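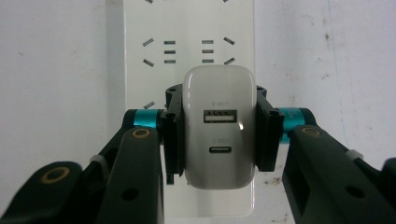 A charger, a wall and two fingers

Last updated: December

I have spent a good part of this winter in a shared workshop in Wekcombe, helping to build a gripper that cannot do anything unless a person is holding it. We call it Baptiste. It has two black fingers, a teal ring behind each, bushings at the joints and a couple of small white cable ties on the arms. You carry it up to an object, close the fingers and pick the thing up. Then you do that again.

The plan, as Yolanda Strickland put it when she talked me into joining, is that if we record enough of these little jobs, an arm on a bench will one day learn to do them alone. I said I'd help. I didn't say I believed it, and after 14 evenings I still have my doubts.

Take a USB charger. A white block with rounded corners, two ports on the front, held up to a white power strip on a pale wall. Any child old enough to be told off for it could put a plug in a socket. For the machine it's a glossy white thing against another glossy white thing, with rows of dark slots that look much like one another, and the fingers hide part of what you are aiming at. I do the hard part without noticing. My wrist knows when a plug is square to its hole. Baptiste has no feeling in its fingers whatever, and I am not convinced that filming my wrist passes the knowledge on.

Yolanda's answer is always more recordings. We have 800. People who are keen on this sort of project talk about numbers the way gardeners talk about manure, and I can't tell whether the next 800 would help or would only be more of my bad habits, neatly stored. I favour my right side. I slow down too early. If a machine learns from me it will learn those as well, and I would rather it didn't.

My other complaint is about who this is for. The home-build crowd (I count myself in it, grudgingly) like to say that cheap parts will put a helpful robot in every kitchen. Our parts were cheap. The evenings weren't, and neither was the patience of the people at Jidadton who share the building with us and would quite like their bench back by 10 at night. I have yet to meet anyone outside the hobby who wanted a robot to plug in a charger. They want one that cleans the bath.

I'll grant the build itself has been a pleasure. The fingers close evenly now, the textured pads were worth the fuss, and the linkage moves freely. It is a nice tool. I only object when we call it the first step towards something, as though the remaining steps were known and just needed walking.

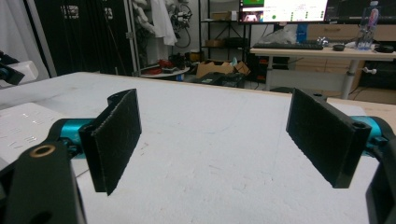
Should a beginner build one at home?

Build the fingers and the linkage first, and use them by hand for a month before spending money on an arm. If you are bored by then, you have saved yourself the arm. Yolanda thinks this advice is far too gloomy and has already priced up a Jelatow.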